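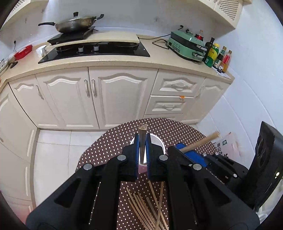 Tempo de leitura: 4 min

4. Preparar uma récita no Kulbridge

Esta secção explica como criar uma produção no Kulbridge, carregar o texto da peça e projetar as legendas durante o espetáculo. Parte do princípio de que a instalação já foi feita (secção 2) e de que o projetor está ligado ao computador da régie.

Precisa de:
- uma conta com perfil de Operador ou de Direção de cena;
- o texto traduzido, em formato de texto simples ou folha de cálculo;
- a lista de deixas aprovada pelo encenador;
- um segundo ecrã ou projetor reconhecido pelo sistema.

4.1 Criar a produção

1. Abra o Kulbridge e escolha Ficheiro > Nova produção.
2. Escreva o título da peça e o nome da sala. O título aparece no ecrã de espera, por isso confirme os acentos.
3. Em Língua de cena, indique a língua falada pelos atores. Em Língua das legendas, indique a do público.
4. Defina o número de atos. Um monólogo sem intervalo conta como um ato.
5. Carregue em Guardar. O programa cria uma pasta com o nome da produção.

Nota: não mude o nome da pasta fora do programa. Se o fizer, a produção deixa de aparecer na lista inicial e terá de a localizar à mão com Ficheiro > Recuperar.

4.2 Importar o texto

1. No separador Texto, escolha Importar.
2. Selecione o ficheiro e verifique a pré-visualização. Cada linha do ficheiro passa a ser uma legenda.
3. Se as didascálias estiverem entre parênteses retos, assinale Ignorar didascálias.
4. Carregue em Confirmar.
5. Percorra a lista e corrija as legendas marcadas a laranja. São as que ultrapassam o limite de 70 caracteres.

O limite pode ser alterado em Preferências > Legendas, mas em salas com mais de 15 filas as linhas compridas leem-se mal a partir do fundo. É preferível dividir a frase em duas legendas. Para dividir, coloque o cursor no ponto de corte e prima Ctrl+D.

Uma peça longa pode ter muitas legendas. O ficheiro de demonstração que acompanha o programa, "Clandetti", traduzido por Siv Lie, tem 1.753 e serve para experimentar todas as funções descritas neste manual.

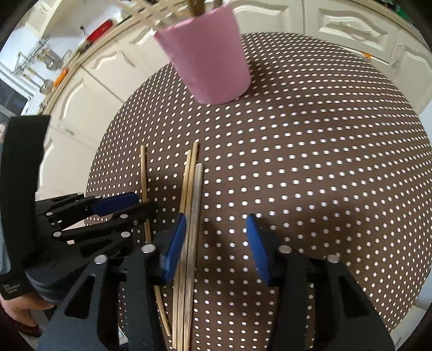
4.3 Associar as deixas

1. Abra o separador Deixas.
2. Selecione a primeira legenda de cada cena e prima Inserir deixa.
3. Atribua um número a cada deixa. Use a numeração do guião de luz, se existir -- assim a direção de cena só tem de chamar um número.
4. Para as pausas em que o ecrã deve ficar preto, insira uma legenda vazia.
5. Guarde com Ctrl+S.

Se uma cena for cortada durante os ensaios, não apague as legendas. Selecione-as e escolha Suspender. Ficam a cinzento, são saltadas durante a récita e podem ser repostas a qualquer momento.

Cuidado: a função Renumerar tudo não pode ser anulada. Faça uma cópia da produção antes de a usar.

4.4 Ensaio técnico

1. Escolha Récita > Modo de ensaio.
2. Confirme que o ecrã de espera aparece no projetor e não no monitor de trabalho. Se estiver trocado, prima F7.
3. Avance com a barra de espaço e recue com a tecla de retrocesso.
4. Peça a alguém que se sente na última fila e leia três ou quatro legendas em voz alta, com a luz de cena ligada.
5. Ajuste o brilho em Projeção > Intensidade. Valores altos iluminam o proscénio e estragam os escuros.

O modo de ensaio regista o tempo de cada legenda. O registo fica no separador Tempos e pode ser impresso. Não ative o avanço automático com base nele: os atores variam o ritmo de uma noite para a outra.

4.5 Durante a récita

1. Abra Récita > Modo de espetáculo. Os menus de edição ficam bloqueados.
2. Espere pela deixa da direção de cena e prima a barra de espaço.
3. Se um ator saltar texto, escreva o número da deixa seguinte e prima Enter. O ecrã fica preto até à confirmação.
4. No fim, prima Esc duas vezes para sair.

Cuidado: desative as notificações do computador antes de abrir a sala. O Kulbridge não as bloqueia.

4.6 Mensagens de erro

Erro 133 -- Ecrã secundário não encontrado. Verifique o cabo e reinicie apenas a projeção (F9). Não é preciso fechar a produção.

Texto com caracteres inválidos -- O ficheiro não está em UTF-8. Volte a gravá-lo nesse formato e repita a importação.

Produção em uso -- Outro operador tem a produção aberta na rede. Peça-lhe que a feche ou abra-a só para leitura.

Revisão do texto: Elsa Lindholm e Shahzad Lashari. Última atualização desta secção: 1 de outubro de 2019.

Continua na secção 5, Digressões e mudança de sala.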